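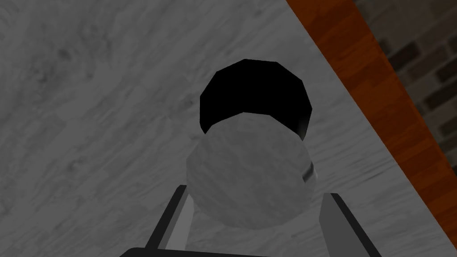
Most damage to a kitchen or workshop surface comes from small things left too long: a ring of coffee, a drip of oil, a damp rag. Wipe spills when they happen and you will rarely need a strong cleaner. The patterned grays are the ones to watch. On a surface with pale gray ground and darker veins and swirls, a dried splash can pass for part of the pattern for weeks. Run your palm over it at the end of the day. You will feel a sticky patch long before you see it.

Daily cleaning

Use warm water with a small squirt of dish soap and a soft cloth. Wring the cloth until it no longer drips. Go over the surface once with the soapy cloth, once with a cloth rinsed in plain water, and then dry it with a towel. Skipping the plain water leaves a film that shows up as streaks under a ceiling light.

Do not use vinegar or lemon on real marble or limestone. Both will etch the polish, and no amount of wiping brings it back. If you don't know what your top is made of, treat it as if it were stone until you find out.

Finding out what you have

Look underneath, or inside a sink cutout. A printed pattern stops at the surface. Stone carries on through the full thickness, and so does solid wood. In my old place in Ernedmont the counter had been sold as slate, and it took one look under the sink to see particleboard.

Wood edges and borders

Wood trim needs less water than the top it goes around. Wipe along the grain with a barely damp cloth and dry it right away. Twice a year, rub in a thin coat of food-safe mineral oil, leave it for 20 minutes and buff off what has not soaked in. Mask the neighboring surface with painter's tape first. Oil creeps, and it will darken unsealed stone.

The joint between two materials collects crumbs and grease. Clean it with an old toothbrush or a wooden skewer wrapped in a bit of cloth. A metal knife tip will chip one side or the other sooner or later.
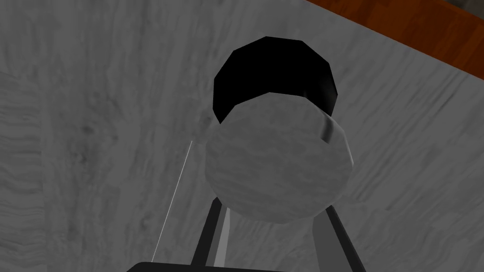
Bottles and jars do more harm from the bottom than from the top. Oil runs down the side after pouring, pools under the base and leaves a ring that can soak into bare wood. Wipe the base every time you put a bottle back, and stand the oily ones on a saucer or tray. Color matters too. Against gray wood grain a black cap is easy to spot, but the clear ring of oil underneath is lost among the streaks, so lift things and check. If you find a ring on sealed wood, dish soap will usually take it off. On bare wood, cover it with baking soda, leave it overnight and brush it away in the morning. Repeat if needed.

White heat marks

A cloudy white mark on varnished wood is moisture trapped in the finish. Lay a dry cotton cloth over it and pass a warm iron across for a few seconds, no steam. Lift and look, then repeat. Stop if the finish feels soft.

Scratches

For light scratches in wood, rub with a matching wax stick and buff. I keep a brown and a gray one in a Pavorier tin with the spare cabinet screws, 48 of them at last sorting. Deep scratches need sanding and a new finish, and that is a job for a dry July weekend with the windows open.

Keep felt pads under anything heavy that gets dragged, such as a mixer or a bench vise base. Replace the pads when they go hard. Grit works its way into old felt and scratches as badly as bare metal.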